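Trivside Flying Association
Call for Participants: Portable Weather and Traffic Receiver Evaluation

Print this page | E-mail this page

The Trivside Flying Association invites pilots of single-engine and light twin-engine aircraft to take part in a evaluation of the Huvia portable receiver. The evaluation is conducted jointly with Stonditz Avionics, the manufacturer, and will run for one flying season. Its purpose is to collect reports on reception, display readability and battery life under everyday flying conditions.

Thirty participants will be selected. Selection will be made by the evaluation office and will reflect a mix of aircraft types, cabin layouts and home fields. Membership in the Association is not required.

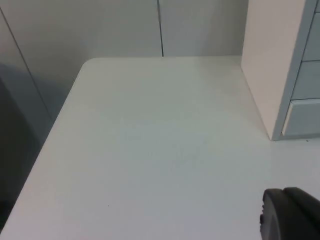
Tabletop, Nouri Building.

Eligibility

Applicants must hold a current private pilot certificate or higher and a valid medical certificate. They must own, or have regular access to, an aircraft with a working 12-volt or 28-volt cabin power outlet. At least 32 hours as pilot in command during the past year are required. Student pilots may not apply, but flight instructors may use the receiver on training flights if the student agrees in writing.

Applicants should already be familiar with a tablet-based moving map. The receiver connects to the tablet by wireless link and has no screen of its own.

What participants will do

Each participant will receive one receiver, one power cord and a set of suction mounts on loan. Participants will fly with the unit on their normal trips and complete a short online form after each flight. The form asks for the mounting position, the cruising altitude, the length of the flight and any loss of signal longer than a few minutes. No special flights are requested, and no flight should be made or extended for the sake of the evaluation.

The receiver is for advisory use only. It does not replace an official weather briefing, and it may not be used to maintain separation from other aircraft. The pilot in command remains responsible at all times for the safe placement of loose equipment in the cabin.

An orientation session of two hours will be held in the Nouri Building before receivers are issued. Attendance is required. Participants who live more than 30 miles away may attend by telephone, and their equipment will be mailed.

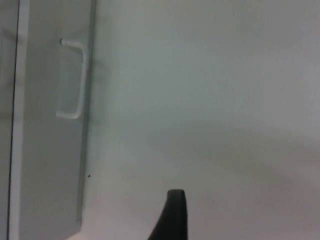
Door and pull handle, Nouri Building.

Compensation and return of equipment

Participants are not paid. Those who file reports for the full season may buy their receiver at a reduced price. All other units must be returned in November in the packaging supplied. Fuel, landing fees and subscription charges for third-party map software will not be reimbursed.

How to apply

Send a letter of interest stating your certificate level, total time, aircraft type and home field to Mitra Zamani, Evaluation Office, Room 531, Nouri Building. Please include a copy of your medical certificate. Applications must be received by Dec 27, 2019. Technical questions about the receiver may be addressed to Shahram Hashemi at Stonditz Avionics.

Related items
Cabin Power Outlets: Notes for Owners
Orientation Session: Directions and Parking
Loan Equipment Agreement
Flight Report Form

Contact the Evaluation Office | Copyright Trivside Flying Association | Back to top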